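Chapter 6
Who Says It Is Safe? Reading Robot Standards With Your Eyes Open

What you should be able to do after this chapter:
Tell a law from a standard, and a standard from a house rule
Find the assumptions inside a risk assessment
Explain why a passing score on an audit may say little about the work being done
Write a rule for end-of-arm tooling that a tired person can follow

6.1 A binder on a shelf

In the second month of her job at Plaltamska, a contract packager of bedding and soft goods, Maysoun Hourani was handed a white binder and told that everything about the robot cell was in it. The binder held the risk assessment, the acceptance record and a checklist of 92 items. Every item had a check mark. The checks were all in the same blue ink, in the same hand, and as far as she could tell they had been made in one sitting.

She took the binder out to the cell and started at item one. By lunch she had found ten items that described equipment the cell did not have. The checklist had been written for an older installation that moved boxed parts onto pallets, and someone at the integrator, Calemex, had changed the title page. It asked whether the pallet sensor had been tested. There were no pallets. It did not ask what happened when a gripper closed on loose fabric, which was the only thing this cell did all day.

Hourani's story is a common one, and you should keep it in mind whenever you read that a system "complies." Complies with what? Who looked? What was the arm holding when they looked?

6.2 Three kinds of paper

People in the trade use the word "standard" for almost anything with numbered paragraphs. That is a mistake, and it helps the people who would like you to stop asking questions.

A law is made by a government, and breaking it can bring a fine or worse. A standard is an agreed text, usually written by people from the industry it covers, and in many places you may choose whether to follow it until a law or a contract says you must. A house rule is whatever the site has decided. It may be stricter than the standard, or it may be a note taped to a cabinet in August and never looked at again.

The quality of the wording tells you little about which kind you are holding. Some of the worst house rules we collected for this book were beautifully laid out. The best was four lines in pencil.

6.3 The assessment ends where the tool begins

A bare robot arm does not do anything useful. The maker can test it, rate its stopping time and publish the results, and all of that is worth having. Then a buyer bolts a gripper to it, and perhaps a bracket and a few parts nobody at the arm maker has ever seen, and the thing that leaves the workbench is a different machine.

Randa Bitar spent years reviewing cells for the insurer Atallah. Her habit was to ask for the drawing of the end-of-arm tooling before anything else, and then to hold it up next to the real tool. Small differences were the rule. A bracket had been turned, or a part had been added and the payload figure left alone. None of it was hidden, and most of it had been done for good reasons by people trying to get a job finished.
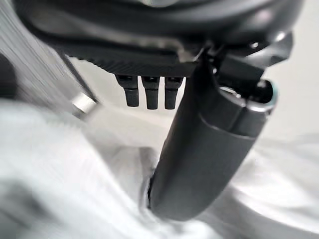 Bitar's view, which we share, is that a risk assessment should carry the date of the tool as well as the date of the arm. If the tool has changed since, the assessment is a historical document. Plenty of managers dislike this, since it means paying for the same work again. The usual defense is that the change was minor. Sometimes it was. But "minor" is a conclusion, and a conclusion needs somebody to have checked.

Soft materials make the problem worse. Cloth folds and drags, and it can hide a pinch point from the person standing beside it. A speed limit chosen for a rigid box tells you very little about a sheet.

6.4 What this chapter does with the rules

We will go through the Gelletti case, in which a cell passed its yearly audit 3 times while running a tool that appeared in none of the paperwork. Read the audit forms in section 6.6 before you read our account of them. Mark each line that could be answered without leaving the office.

Then get hold of a checklist from a shop, a lab or your own school and do the same to it. Bring both copies to class, the clean one and the marked one.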